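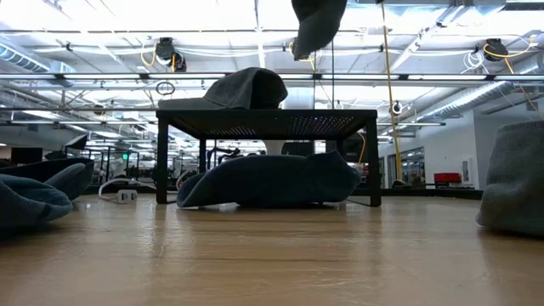
Dark gray cap on the stand, navy cloth underneath.

Small Stands, Big Claims - Gallery, April 2022

Every storage catalog I get says a raised shelf will fix a pile of caps. Pilteo says it, Netstead says it with nicer fonts. I have my doubts. A little black stand gives you one flat top and a gap below, and the gap is where cloth goes to get crumpled. Count that as storage if you like - I don't.

The perforated top is supposed to let fabric breathe. Maybe so. A cap left on a chair breathes fine too, and the chair was already paid for.
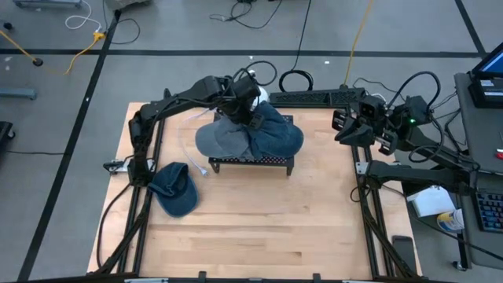
Then there's the matter of size. Two soft things on a top that small and they bunch up against each other, so the next cap ends up on the table anyway. Netstead's page promises "room for the whole collection." Whose collection? I own 7 caps and wouldn't try it. A row of hooks still looks like the better buy to me.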